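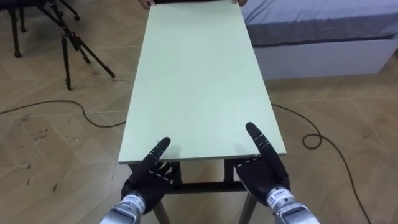
The reader writing from Volville wanted to know whether moving tables with a robot is any easier on the back than moving them with the person from the next bench, and whether anyone still says "ready?" first. We still say it! I say it to the robot too, and I don't plan to stop.

Sharing the lifting at Liltach
Our shop sets up and clears furniture all day long, and for years that meant shouting down the hall for a second pair of hands. Now the second pair is often a robot's, and the tips below are the ones we pass along to new people.

Clear the walking path first
Look at the floor before you touch the table. Cables are the big one – know where each of them runs, and agree on which way you're going. A person will hop over a cord while chatting about lunch, but I wouldn't ask that of a machine.

Take the short end and keep your hands near the corners
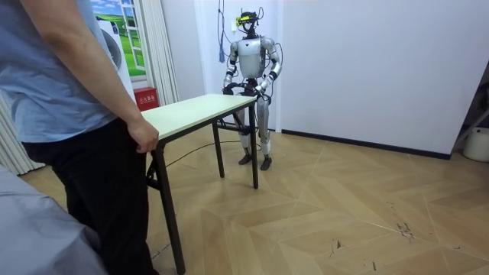 Stand up straight, let your arms hang easy, and wait a moment longer than feels natural. Most of us used to rush because we felt bad about pulling a coworker off something else. That guilt is gone, and I've noticed my shoulders are happier for it. Watch your fingers around the folding legs, same as ever.

Keep the top bare
No mugs, no tape measure, no "just this one clipboard." I've carried a stack of paperwork down a hallway on a tabletop and picked up every sheet of it afterward.

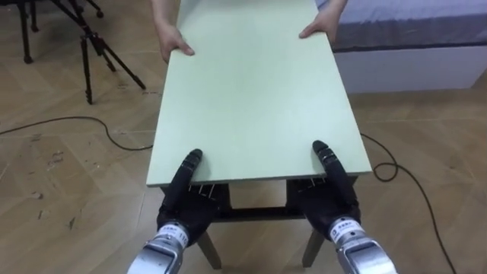
Talk about the job, too
Some folks on our June crew worried there'd be less for them to do. What changed for us is the kind of tired we are at the end of a shift, plus a good deal more time spent planning the route. Bring it up at the morning meeting, and let people who'd still like a human partner on the heavy pieces have one.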